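Flutton Film Reviews

README, version 3

Welcome in! Flutton is a collection of 1013 short film reviews, written by members of a small-town film club and typed up so that other people can read, search and play with them. Most are about European films with modest budgets and even more modest box office, the sort that got a week at one cinema and then vanished (a great shame, in plenty of cases).

What you get

One plain text file per review, plus a single table called reviews.csv that ties everything together. The columns are:

review_id: a number, never reused
film_title: as printed in the club programme
original_title: left blank if it is the same
country: where the main money came from, so co-productions get one country only
year: year of first public showing
reviewer: initials, or "anon" if the writer asked for that
stars: one to five, halves allowed
words: length of the review

Most reviews run to over 200 words. The shortest is a single furious line about a Danish musical, and I love it dearly.

How the reviews were written

By hand, mainly, on the back of the programme in the foyer, while people were still arguing about the ending. That gives them a lovely heat you don't often find in newspaper criticism, but it also means spelling wanders, characters get each other's names, and one writer calls every cinematographer "the camera chap". We have left all of it alone. Where a word could not be read, it is marked [unclear].

Spoilers

There are lots! The column "spoiler" in the older release was filled in by guesswork, so it has been dropped. If you are building something that shows these reviews to people who haven't seen the films, please put a warning on it.

Star ratings

Please be gentle with these. The club changed from four stars to five partway through, and the early scores were stretched to fit. The 27 reviews with no score at all are blank in the table, not zero. Averages by country look tempting, but some countries have only a couple of films, and the Rissanen season (a whole winter of Finnish family dramas, glorious) pulls Finland upwards.
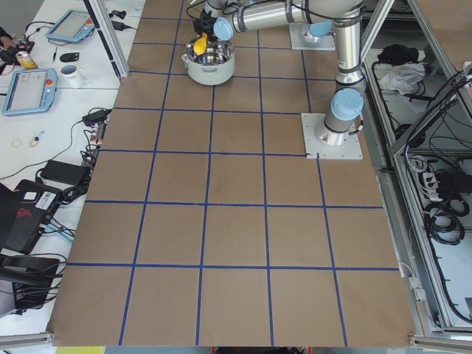

Piteck, 6/9/18

New in this release: the Pukex scripts for splitting reviews into sentences now cope with curly quotation marks, and duplicate entries from the January festival have been merged. Titles with accents should finally sort properly too.

Known problems

Two reviewers share the initials M.K. and we can't always tell them apart.
A few silent films carry the year of their restoration.
Line breaks in the poems (yes, some people reviewed in verse) were lost in typing.

Use and credit

Free for teaching, research and general nosing about. Please credit "Flutton Film Reviews, edited by Saimi Koskela" and don't try to work out who the anonymous writers are. Corrections are very welcome, especially from anyone who still has a programme in a drawer. Send the review_id with the line as it ought to read, and it will go into the next version.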